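Notebook – Prornton bimanual, hand teaching
Saturday, meeting room

Moved hand capture out of the lab and into the meeting room, head camera only, no gloves or markers. Goal was to get the start pose and the first paper-gathering demos into a state where Flalatari will accept them without hand editing.

Start pose first. Last week's takes all began with the hands somewhere different, and the retargeting picked whichever wrist angle it liked. New rule: both hands out in front, palms down, fingers forward, thumbs in, gap between the hands. Hold for two seconds, then move. It works seated and away from the table as well, which gives us a zero with nothing under the hands.
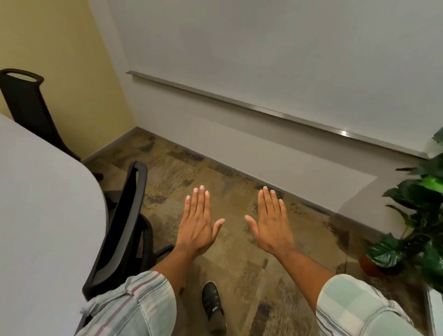
Wrist offset came out at 32 mm on the left and close to the same on the right, so I put one value in the config for both sides. If the right gripper starts landing short again, look there first.

Replay of the zero pose on the arms was fine at half speed. At full speed the left elbow swings wide before settling. Same thing we saw with the Rizk controllers in August, so I don't think it comes from the hand data. Left the speed cap at 70 percent for now.

Then the table task. Loose sheets of plain paper, teacher slides them together and squares the stack. White paper on a white table is a bad case for the tracker and I wanted to know how bad. The hands themselves track well on it. Sheet edges drop in and out, worst where the light reflects off the tabletop. Fudwood's edge model did better than ours but it is slow, 410 ms a frame on the bench machine, so offline only.

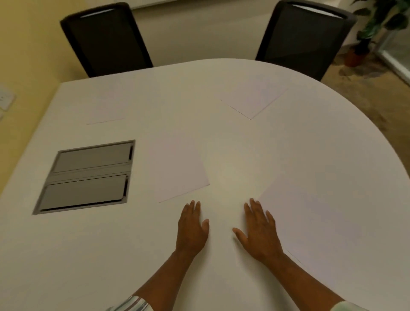

Table task, hands flat, four sheets out.

Notes on teaching style, for whoever does the next set:

Start with the hands flat on the table and fingers spread. With the fingers closed the tracker swaps ring and middle.

Slide the paper, don't pick it up. The grippers can't get under a sheet on this surface and a demo with a lift in it is no use to us.

One hand holds, the other moves. When both moved at once the policy learned to push the sheets apart.

Keep looking at the hands until the end of the hold. A glance up costs the last part of the take.

Tried the same task by remote control in the afternoon for comparison. Slower, and the operator tends to stop and hover before each contact – the pauses show up in the trained motion. Contact forces are real though, and the hand demos give us nothing there. Current thinking is hand demos for the path and a small remote set on top for pressing down. Over 600 takes by hand before we bother with the second part.

Trained overnight on what we had. It gathers two sheets reliably and ignores anything close to the cable box in the tabletop. Could be the lids, could be that I avoided that corner in most of the demos. Need takes that start with a sheet right beside the box.

To do:
Colored paper run, same layout, to split tracker errors from policy errors
Re-measure right wrist offset properly
Ask Flalatari support if the two-second hold can be trimmed on import
Matte cover for the table? Try it before changing the lights
Rename the morning takes, they still have last week's prefix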